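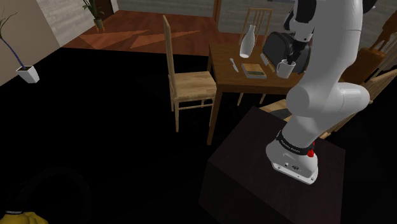 Place cards, or how I spent my summer arguing with a comma

I agreed to do the place cards for my cousin's wedding in the same spirit that people agree to help someone move. It was early, I'd had wine, and the wedding was so far away that it might as well have been happening to someone else.

The couple already had invitations. Those came from Balach, a small letterpress shop in Trudurby, and they were gorgeous: thick cotton stock, dark green ink, and one very restrained fern in the corner. All I had to do was make 232 little tent cards that looked as though they'd come from the same planet. My cousin called this "the easy part" and I have kept the text message.

The first problem was the paper. Balach would happily sell me offcuts of the invitation stock, and I happily bought them, and my printer made a noise like a goose and refused. The stock is too thick to bend around a roller. It's also too thick to fold without scoring, and if you score it on the wrong side the fold cracks and you get a white fuzzy ridge across the top of Uncle Whoever's name. I learned which side was the wrong side one card at a time.

So I moved to a lighter sheet in nearly the same cream. I want to say a word about "nearly the same cream." There is a yellow cream, a pink cream, a gray cream that looks fine in the store and like dishwater next to anything green, and a cream that is simply white with a better publicist. I ended up with the yellow one. In candlelight everything is yellow anyway, and this was the most comforting thought I had all month.

The lettering

The invitations were set in Vikden, a script with swashes on everything, including letters that didn't ask for them. On an invitation that's lovely. You've got two names, a date, some room to breathe, and the big looping capitals can go wherever they please. On a card three and a half inches wide, it's a different experience. Short names look wonderful. "Ana Lee" in Vikden could hang in a museum.

Then there was the groom's side. The groom is a Theodorakopoulos. There were thirteen of them at the reception, several with middle names they feel strongly about, and one aunt by marriage, Chrysoula Giannakopoulos, whose full name in Vikden at a readable size came out wider than the card, the plate, and possibly the chair. The capital G alone had a tail that went back underneath the first name and hooked it by the ankle.

I tried the obvious things. Shrinking the type turned it into a decorative hair. Squeezing the letters sideways is a crime, and I did it anyway, briefly, after dark, and undid it in the morning. Splitting the name over two lines worked much better, with the first name large in the script and the surname below in small plain capitals with a little air between the letters. Once I'd done that for the long names it looked odd not to do it for the short ones, so everybody got two lines, and the whole set was suddenly much better than my original plan. Ana Lee lost her museum piece. I still feel bad.

If you're doing this yourself, set the longest name first. I started at the A's like a sensible person and had to redo all of them.

The comma

The seating list arrived as a spreadsheet, last name first, with a comma. I took the commas out. I took out all but one, and I found it in the last batch, already printed, between a perfectly nice man and his own surname. By then I'd been looking at the cards so long that I spent several minutes wondering whether he might be a Jr.

There were also two spellings of Katherine, both belonging to the same Katherine. I called her mother. Her mother gave me a third.

The fern

I'd been told the cards should have the fern. At invitation size it's a delicate thing with maybe a bit too much going on near the stem. At half an inch tall it looks like a centipede. I redrew it with fewer fronds and thicker lines, put it in the lower left corner, and then moved it to the right, because on the left it kept running into the descenders on every y and g in Vikden, and they are long enough to trip over. My cousin never noticed it was a different fern. My cousin's mother noticed from across the room.

What I'd do again: the two lines, the lighter paper, a bone folder from the craft store, and one spare blank for every table, with a pen that matches the ink. People break up. People bring a Steve.

What I wouldn't do again: green ink from a home printer. It looked fine on screen and came out a slightly different forest every time I changed the cartridge. Tables one through six are pine. After that we get into something closer to olive, and the kids' table is frankly teal.

I finished on a Saturday, at a quarter to two in the morning, and put the cards in a shoebox in table order with a strip of scrap between each group. At the venue somebody very kindly alphabetized them for me.

My cousin's sister got engaged in January and has asked if I do menus.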